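Wool, Moths and Patience: A Morning with Mervyn Haslam

I got to Mervyn Haslam's repair shop in Patden at nine on a Thursday, and he already had a sleeve inside out over his knee and a cup of tea balanced on a stack of pattern books. He waved me to the other chair (there's one, and it had yarn on it) and went right on working. So I moved the yarn and we talked like that for most of the morning, him looking down, me trying to write and pet the dog at the same time.

Mervyn has been fixing knitwear since he left the mill at Heywood. He keeps a ledger, a big green one, and every repair gets a line. He's at 696. "I started it so I'd know what to charge," he told me. "Then I just liked filling it in." December is the crazy month. Last December he took in 106 pieces, and he says he still has the sore thumb from it!

How it started

His first repair was a fishing sweater of his uncle's with the elbow gone. He didn't have the right color, so he used brown on navy and hoped for the best. His uncle wore it until he died. "Nobody taught me, I had a library book and it was overdue," Mervyn said. He got better when he took a class at Forkent, two winters of it, run by a woman who made everyone unpick their work and do it over. He still talks about her with a little fear in his voice.

I asked what people bring him most and he didn't even have to think. Elbows, cuffs, and moth holes right in the middle of the front where everyone can see them. He'd take a cuff any day. Ribbing is fun, he says, because you can pull it all the way back and knit it new, and if you match the yarn well it looks like it came that way. Moth holes are fiddly, and there's always another one you didn't spot until you hold it up to the window.

Then I confessed that I hang all of my sweaters. Every one of them, on wire hangers from the dry cleaner. I've always figured that folding leaves a crease right across the chest, and I'd rather have bumpy shoulders than look like a road map.
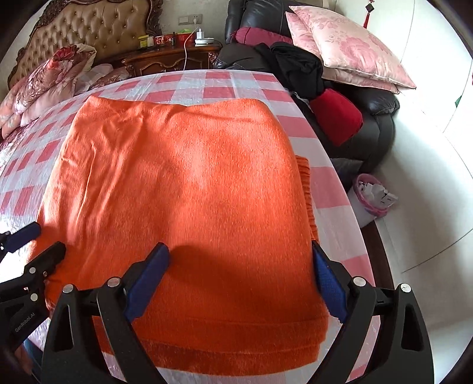 Mervyn thinks that's the worst thing I told him all day. A heavy knit on a hanger grows, he says, and it grows in the places you don't want, and by spring you've got a dress. Creases fall out if you leave the thing on a bed overnight or hang around in the bathroom with it while you take a shower. Shoulders don't go back nearly so easily. I promised to fold. (I've done most of them.)

On washing

He washes less than you'd think - maybe once a season for a thick sweater, with airing in between. Cool water, a little soap, no wringing. He rolls it up in a towel and kneels on it, then lays it out flat on a rack he built from an old screen door. "People want to hurry it up," he said. "They put it on the radiator. Then they come and see me." I asked if he can rescue one that has shrunk, and he made a face and wobbled his hand. Sometimes a bit. Mostly it goes to a grandchild.

We got into storage after that, and here he has opinions. Everything goes away clean, since moths love a bit of gravy. He's fine with plastic for a short trip, getting a sweater from your house to his counter, but for the whole summer he wants cotton, an old pillowcase if that's what you have.
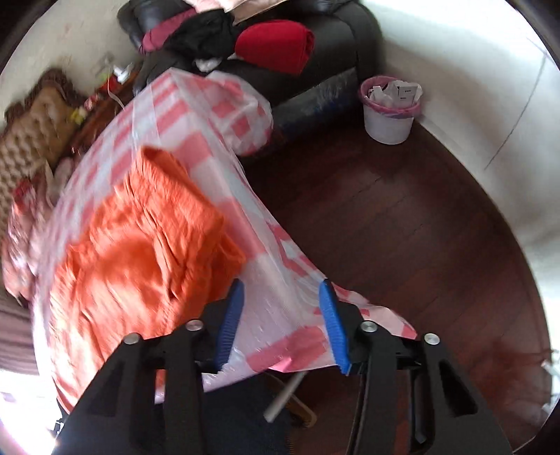

What he won't fix

Very little, as far as I could see. He turned away a set of Kovar golf sweaters once because the owner wanted all three ready by the next morning, and he won't do anything with glitter in it because it gets in the dog. Otherwise he'll have a go. He showed me a cardigan that was more darning than cardigan by now, green patches, gray patches, one bright yellow one near the pocket that the owner asked for. He's mended it so often he knows her bus times.

I'd brought one of my own, of course, a gray pullover with a hole under the arm. He stuck his finger through it, said "hm," and wrote me into the ledger. It should be ready next week, and he told me to bring a bag.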